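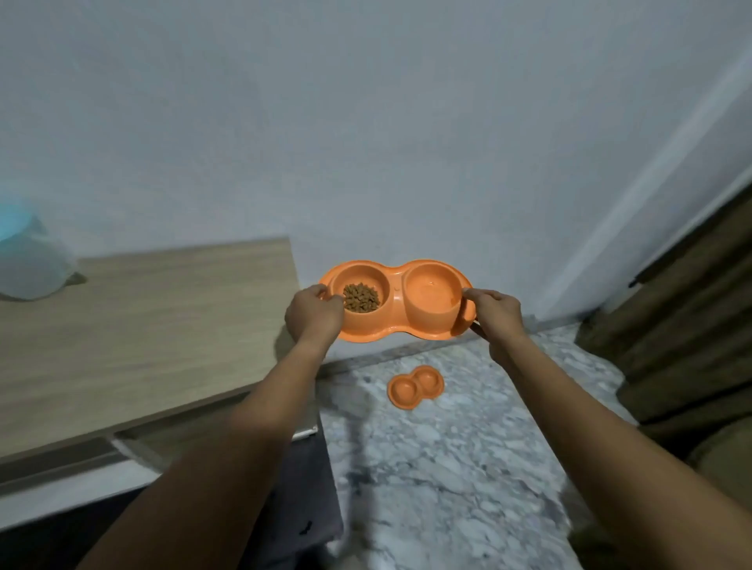

Mellonstead Opens Home Pet Care Visits to All Residents

Mellonstead, December – Mellonstead Pet Support announced today that its home pet care visits are now open to every household in town. The service was limited to residents over 65 during its trial period. Under the wider program, anyone who is sick, recovering from surgery, working long shifts or away from home can ask for help with feeding, watering and basic cleanup.

Each visit follows the same order. The helper takes the bowls up from the floor, washes and rinses them, measures out the dry food and fills the water side. The bowls then go back where the animal is used to finding them. After that the helper wipes down the feeding area, puts the food away and writes a short note for the owner. Most visits are done in the morning or before 6 p.m.

"People worry about the big things, like vet bills, but what they call us for is breakfast and dinner," said Eulalia Montecinos, program manager. "They can't bend down to the bowl, or they can't get home in time. A cat still has to eat."

The trial covered 300 visits. The expanded program has been set up to handle 400 visits in its first season, with hours added if requests go past that number. There is no charge for the first 2 visits. Later visits cost $5 each, and the fee can be waived on request.

Households that sign up will be asked to do a few things ahead of the first visit:

Keep the dry food in a container with a lid that closes, and leave the scoop with it.

Set aside one surface near the feeding spot, such as a low cabinet or a shelf, for food and supplies. Medicines meant for people should be kept somewhere else.

Write down how much each animal gets and when. If two animals eat different food, mark the bowls.

Leave a towel or a roll of paper towels for spills.

Double bowls, with food on one side and water on the other, are fine for most cats and small dogs. The program asks that both sides be emptied and washed at each visit, even if only one has been used. Homes with more than one animal are encouraged to have a separate bowl for each.

Supplies are the part of the visit that took the most working out during the trial. Helpers lost time looking through closets for food, and some owners came home to find things put back in the wrong place. The program now asks that everything stay together on the one surface, and that helpers return each item to where they picked it up.

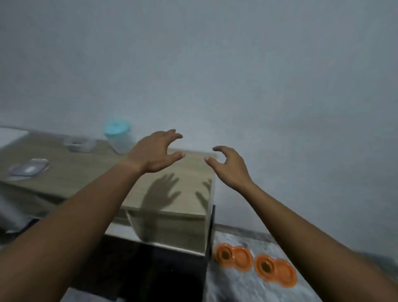 Carleen Hollis, whose household took part in the trial, said she had been against the one-surface rule at first and thought it was fussy. She had always kept the cat food under the sink and the treats on top of the refrigerator, she said, and it took her a week to stop going to the old places. She has kept the new setup – her sister can feed the cat now without calling to ask where things are.

Helpers are trained in two evening sessions led by Flor Betancur. The sessions cover bowl washing, portion sizes, safe food storage and what to do if an animal has not eaten since the last visit. Helpers do not give injections or walk dogs. Owners who need those services will be given a list of local providers.

New helpers are also needed, mainly for early mornings. Applicants must be 18 or older and will go on their first visits with an experienced helper.

Requests for visits can be made by phone or at the front desk of the Mellonstead Pet Support office on McAlister Street. Please allow two working days for a first visit to be set up. Forms are available in English and Spanish.

Media contact: Marcus Ferreira, Mellonstead Pet Support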